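Equipment Review: Erkov Night Sky Recorder
Prepared by Montserrat Carrillo for the Gusum Society for Aerial Phenomena
April 13, 2022

The Society receives many reports of lights in the sky, and most arrive without a usable record. The Erkov recorder is sold to groups such as ours as a remedy. It combines a wide-angle lens, a compass and a clock in one weatherproof case, and saves each event with its time and bearing. The unit was tested through March at the Pacheco observation site.

Setup took one evening. The printed guide is clear, although the section on compass correction should be read twice before the case is sealed.

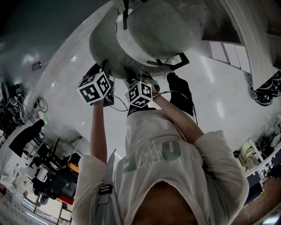 Hand-held grippers and a gray rounded fabric-covered object.

Over the test period the recorder saved 1458 events. Almost 100 could not be matched at once to aircraft, satellites or insects. After review of the flight logs, 2 remained open, and both have been passed to the sightings desk.

Sensitivity is the main weakness. At the factory setting, passing moths trigger the shutter, and the memory card fills quickly. A setting of 50 gave better results. The older Flamov unit is less prone to false alarms — but it does not store a bearing, and its clock drifts.

The recorder is recommended for fixed sites with a power supply. Members who watch from vehicles should keep their present equipment.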